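Zivau发布野外小径自主行走方法 单目视觉无需预先建图

Graltcombe讯 机器人研究团队Zivau于3月公布一项面向非铺装路面的导航方法，名称为Grotton。该方法让移动机器人只依靠单目图像，沿田间小径、草地步道等没有标线和路缘的道路行走，不使用预先绘制的地图，也不依赖卫星定位。

Grotton把每一帧图像划分为可通行与不可通行两类区域，再据此给出转向和速度指令。模型训练使用了2,530段行走记录，由研究人员手动遥控机器人采集，涵盖土路、碎石路和草地边缘。

测试在Graltcombe郊外的3条路线上进行，每条路线各走100次。团队记录了每一次人工接管的位置和原因。接管多发生在草丛遮住路面边缘的路段，以及小径接近灌木、路面明显变窄的地方。阴天光线均匀，土路与枯草颜色接近，边界判断的误差也较大。

Zivau表示，图像两侧和下角较为模糊，目前的处理办法是降低这些区域的权重，以中央区域的判断为主。这一做法在直行路段效果稳定，在急弯处仍有不足。

下一阶段，团队将与农业设备公司Bañuelos合作，在坡地和雨后路面上继续测试。训练代码和部分行走记录将向研究机构开放，申请方式见Zivau网站。
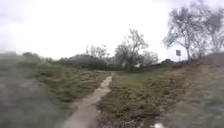
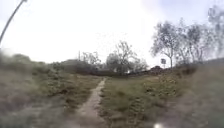
阴天下的草地土路，小径通向远处的灌木和树木。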